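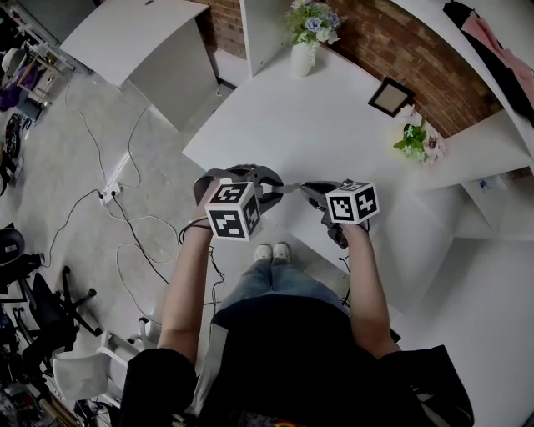 Mud and water, and then more water

The first time I went over a water jump I went over it sideways. I'd like to say I slipped, but Bouchra Soliman was standing at the side with her arms folded and she would write in to correct me. I chickened out on top of the barrier, tried to get off it like someone climbing down from a wall, and sat down in the deep end in front of the whole of the under-15 squad. They clapped! Very nice kids, terrible influence on each other.

I took up the steeplechase in my late forties, having run perfectly ordinary flat races for most of my adult life. Women in the masters age groups race over 2000 metres, and so do men once they get past sixty, so at a small meeting you all get bundled in together and sorted out on the results sheet afterwards. That was how I came to be on a start line in April with a number 231 pinned to my vest, between a teacher from Bunel Harriers and a man of 70.

The man of 70 was Donnie Menzies, and I had been told about Donnie. He's been steeplechasing since he was a student and he talks about barriers the way other people talk about dogs. There are good-natured ones and there are ones you don't turn your back on. (The third one at our track, coming off the top bend, is apparently a swine.)

If you've only seen the event on television you may not have noticed that the barriers don't fall over. A hurdle is polite. You clip it, it tips, you swear and carry on. A steeplechase barrier is a great beam of a thing and if you hit it with your knee it stays where it is and your knee has to make other arrangements. The first few weeks of training I was so frightened of them that I slowed almost to a walk at every one, stepped up with both feet and jumped off like a child leaving a bus. Bouchra put up with this for a fortnight. Then she took me away from the barriers altogether and had me run at a chalk line on the grass, over and over, without changing my stride. 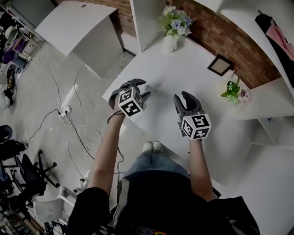 Bouchra's big thing is ankles. Most of us who come to this late have strong enough thighs and hopeless ankles, and every landing off the water jump goes straight through them. She had me balancing on one leg while I brushed my teeth, then on one leg with my eyes shut, then hopping off the bottom stair. She also points out that a lot of the work can be done in ordinary clothes in the middle of an ordinary day. Picture yourself in jeans and a pair of white shoes, up against a big white desk, toes towards it and arms stretched out in front of you over the top. You can get through a whole set of slow calf raises like that, and I do, usually on the phone to my sister. By the end of winter I could land on one foot without flapping my arms, and I'd gone up half a shoe size in confidence.

Shoes, while we're on them. I bought a pair of Trellura spikes because Ewan Lennox, who throws the hammer and has no business advising anyone on footwear, said they drained well. They do drain. They also squelch for a good half a lap first, and you get used to the sound of yourself coming. Donnie wears something so old the name has rubbed off.

Obed Adjei was in that April race too, and he deserves a mention for being the only person I've ever met who enjoys the water. He's a former triple jumper and takes off from the top of the barrier with a huge happy bound that nearly clears the lot. I followed him into the first one thinking I'd copy him. Don't do that. I landed a long way short of where Obed landed and the splash went up my nose.

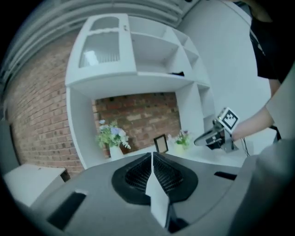 After that I remembered what I'd been taught and things improved. Foot on the barrier, stay low, push out and don't push up. Run off the far edge as if there's somewhere you need to be. By the second lap I had stopped counting barriers and started looking at backs, mostly the teacher's, which was pulling away, and Donnie's, which wasn't.

What I hadn't expected was how companionable it would be. In a flat race everyone goes quiet and private. In this one people shout. "Room on your left!" "Mind, it's wet there!" Somebody behind me said "lovely" when I got over the swine on the top bend, and I was so pleased I nearly fell over the next one. Eight of us started and eight of us finished, which Hamish Buchanan, who was running the meeting, announced over the loudspeaker as if we'd come back from sea.
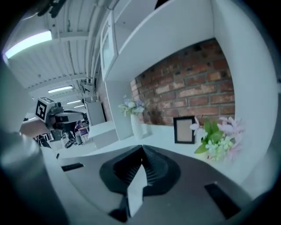

Donnie beat me, by the way. I had him by a couple of strides going into the last water jump and he simply ran off it better than I did, knees up, not a drop wasted, and that was that. He waited for me at the finish and told me my trail leg was lazy. Then he shared his flask.

There's another meeting coming up, over at the Vestia track, where the water is on the outside of the bend and the run-in is longer. Donnie has views about the barriers there as well. I've been told to practise leading with my other leg, so if you see a woman hopping down her front steps with wet shoes in her hand, say hello, and please don't ask about the under-15s.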